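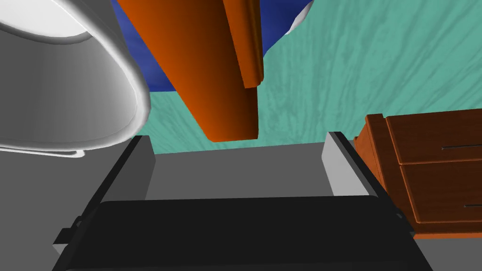 Ticket: wrist camera view differs between the Herkness and Estenex grippers in sim
Status: Open, waiting on vendor reply
Opened: 7/21/26
Component: simulation / gripper models / wrist camera
Priority: Normal

Summary

We are comparing two parallel grippers in simulation before deciding which one goes on the Nina arm. The Estenex model behaves. The Herkness model loads and moves, but the wrist camera sits too low behind the palm, and the housing fills most of the bottom of the view. The render attached to this ticket is the Herkness in the bedroom test room, fingers open, nothing grasped.

The policy we are testing uses the wrist view for the last part of the approach. With the housing that large, we expect to lose sight of low objects before the fingers reach them.

Setup

Arm: Nina, stock joint limits
Controller: Masosex, position mode
Gripper A: Estenex parallel, vendor model, no edits
Gripper B: Herkness parallel, vendor model, colours edited by us
Room: bedroom set with the green marbled wall and two-drawer nightstand
Trials planned: 80 per gripper

Steps to reproduce

1. Start the bedroom room with the Nina arm in its home pose.
2. Load gripper B from the vendor package.
3. Attach the wrist camera using the default mount.
4. Open the fingers fully and save one render from the wrist camera.
5. Repeat with gripper A and compare.

Expected

Both fingers visible from base to tip, with a thin strip of palm at the bottom and clear floor in front of it.

Observed

Both Herkness fingers are in view and upright, with a wide gap between them, so the mount is not rotated by a quarter turn as we first suspected. The palm runs nearly the full width at the bottom. The left fingertip comes out slightly lower than the right one. The small bracket on the left of the housing also shows.

The right finger overlaps the left corner of the nightstand. We would not call that a fault in itself, but it matters for the drawer task if the finger covers what the policy is looking for.

Log

Entry 1
Checked the mount offset in the Herkness package. It is written in millimetres and our loader reads metres, but the package applies its own scale, so the values come out right. Units ruled out.

Entry 2
Swapped the camera from the Herkness mount to the Estenex mount with the same gripper. The housing took up less of the view but the fingertips went off the top. Put it back.

Entry 3
Looked into the fingertip height. Commanded both fingers to the same opening and read the joint values back from the Masosex. They match. The meshes are the same length. The remaining suspect is a small roll in the camera mount. Still to be measured.

Entry 4
Moved the camera 5 mm forward along the palm. Slight improvement. Moved it again by the same amount and the near edge of the housing started to clip. Reverted to the first move.

Entry 5
Ran a short set with each gripper on the floor pick task, using the first camera move for the Herkness. No crashes and no controller faults on either. We are not posting success rates from the short set because the start poses were not matched between grippers. Both will be rerun.

Entry 6
Tried the drawer task with the Herkness. Handle slots on the nightstand are thin and dark, and the policy hesitated on the upper one. Unclear whether the view or the lighting is responsible. Ran it again with a brighter light and saw the same hesitation. Logged as a separate ticket.

Entry 7
The Masosex dropped 2 position commands while the Herkness was closing. Gripper A did not show this. Lowered the command rate and it has not come back, but we would like to understand it before using the lower rate for the full comparison. The trace is 186 lines and is saved with the run folder.

Workaround

Use the Herkness with the camera at the first forward position and the lower command rate. Good enough for checking reach and finger clearance. Do not use it for scored trials.

Questions for the vendor

Is the default camera mount in the package meant for this palm, or was it carried over from the older, narrower one?
Should the mount have any roll in it?
Can the side bracket be left off the model without changing the collision shape?

Next steps

Measure the roll against a flat target with the arm in its home pose.
Match start poses for both grippers and save them to the shared folder.
Rerun the short set, then the full trials if the roll is sorted out.
If the vendor has not replied by August, cut our own mount and note it in the comparison sheet.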